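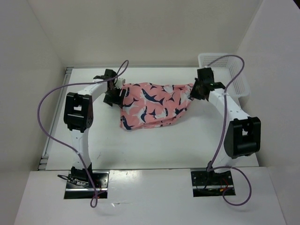 Filed under: Opinion / Home & Work

Laundry is where I'd test any of them. Skip the backflips. Skip the dancing. Give the thing a basket of clean clothes and go make a coffee, and if you come back to a folded pile, fine, take my money.

We're not there. Closer than I thought in April, though, when I wrote that two-armed machines would be stuck on blocks and cups for years. I got some mail about that. Juniper Escobedo, who ran the folding line at the Drenda linen plant before she retired, wrote to say I had the wrong end of it. Grabbing cloth is easy, she said. Any clamp can grab cloth. Finding the corner is the job.

She's right and I've been thinking about it since. Hold a piece of fabric by both ends and pull. The top goes straight, the bottom does whatever it wants - sags, folds under, bunches up on the table. Sharks all over it, pink background, doesn't matter, the print won't tell you where the hem went. A person gives it a flick without thinking. Two arms bolted to a table have to work out that a flick is even called for.

And a bolted down table is a kind place to work. White walls, even light, one item in the grippers. My laundry room has a bulb that flickers and a cat.

Shop floors are a diferent story, sort of. Drenda put in a feeder from Mekance 6 years back and it does flat sheets all day, hardly a complaint. But sheets are sheets. Somebody still stands at the front and hands it the corners. Fitted ones go to a separate table with people at it. Kids' stuff too, and anything with sleeves.

So what would I pay for? Lelness, the rental outfit, was talking about a home folder at 500 a month. No. For that I can send it all out and have it come back ironed. Tse had the more sensible pitch - leave it running overnight, slow as you like, who cares if a towel takes 7 minutes. I like that. Slow is fine at 2 in the morning. Slow and wrong isnt, because then I'm refolding the lot before work.

My guess, towels first. Then pillowcases, then T-shirts after a long wait. Socks never, or not in my lifetime, matching them is a whole other misery.

Escobedo says she'd hire one tomorrow as a trainee. On probation, no fitted sheets, and she'd want to see the pile at the end of the shift before she signed anything.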